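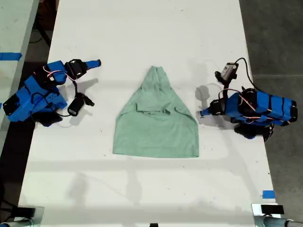

How do you review an album when you've only had it for a couple of days?

Listen to it all the way through three times, write down very little on the first go, and leave the opinion until last. You can get a fair, readable review out of one evening and one morning that way.

I've been reviewing records for a small music site for a good while now, and I still get into a flap when a new one lands with a short deadline. So this is the method I use, written out with the record I had to do this week, Skorkholm by Plernetti. It's their second album, ten songs, mostly synths and a very dry drum kit, with one long slow number in the middle that I've changed my mind about twice.

What you need

The album, obviously, in the right running order (turn off shuffle, I've been caught out by that and had to rewrite an entire paragraph about the "bold opening track"). Something to write on. Two different ways of listening — I use decent headphones and the rubbish speaker in the kitchen.

First listen: do something else

Put it on while you cook or walk to the shops. Don't take proper notes. If a song makes you stop what you're doing, put down the track number and carry on. With Skorkholm I ended up with a 2, a 5 and a big 9 with a ring round it. The 9 was Pomititz, which has a chorus that arrives about a minute later than you want it to and is all the better for the wait.

Second listen: sit down with it

Headphones on, phone in another room. Give each song a line or two. I try to write what I hear before what I think of it, so "bass drops out under second verse, voice doubled" and only then "lovely". Adjectives are easy to add the next day, but you won't remember where the bass went.

Check the words as well if you can get hold of them. I was quite sure the chorus of Fu was about a train. It's about a drain. It's a better song now, I think!

Third listen: pick your songs

Leave this one until the morning. You're looking for three or four songs to talk about and you can let the rest go. A review that trudges through every track in order is hard work to read and even harder to write. I choose the best one, the one that sounds most like the band, and one that doesn't come off. For me that was Pomititz, Fu and the long one in the middle, which goes on for two minutes after it has said everything it had to say.

If there's an earlier album, play some of it before you start writing. Plernetti's first was recorded mostly live and sounds like it, with guitars all over the place, and I'd have missed how much they've stripped out if I hadn't gone back.

Writing it up

My limit is 2,000 characters, and the first draft of this one came out at 3,211. That's normal for me. Start with the sound of the record and keep the band's history to one sentence. After that, one paragraph for each song you picked, then a short one on who might like it.

To cut it down I go in this order:

Comparisons to other bands (keep one, two at the most)
Anything copied from the press notes
The word "sonic", every time
My favourite joke, usually

The comparisons took me down to 2,916, so there was plenty still to do. Most of what went after that was me explaining how synths work to people who hadn't asked.

Scores

If your site uses stars or marks out of ten, settle on the number after you've finished the writing, then read the review again and see if they match. Mine read like a seven and I'd put an eight. I played Pomititz once more on the kitchen speaker and left the eight where it was.

Save your notes from all three listens, too. I'm going to play Skorkholm again in February and see if I still skip the long one.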